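Research > Companion Animals > Working Papers
Search this site Enter keywords Go

3.2 Recall response and name length

Owners in Grultstead were asked to call their dog by its registered name, then by whatever they use at home. Short names did better outdoors. Not by much – but the gap held across both visits. Of the 434 dogs on the Lema register we kept only those over 2 years old, as puppies were still learning thier names and muddied the scores.

Two-syllable names ending in a vowel got the quickest head turn. Names that sound like a command (Kit/sit, Bo/no) were slowest. Same pattern at the Adport site, smaller sample, 31 dogs, mostly kelpies and border collies.

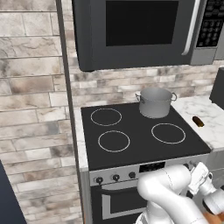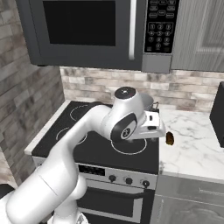
Figure 4. Rendered kitchen: microwave and tiled backsplash (first), white robotic arm over the cooktop (second).

Colour of coat had no bearing on response, though it clearly steers what owners pick in the first place. Red dogs get warm names, greys get weather. Nicknames were a bigger problem than expected. Many owners had three or four on the go and could not say which one the dog heard most. We scored the one used at meal times and left the rest out.

Tone of voice was not controlled. Should have been. The Stikar recordings (2,000 calls, all from the January round) may let us go back and sort flat calls from rising ones – coding is under way. Until then the vowel result should be read with some care, particulary for the older dogs, where hearing loss was not tested.

Last updated: Thu 20 February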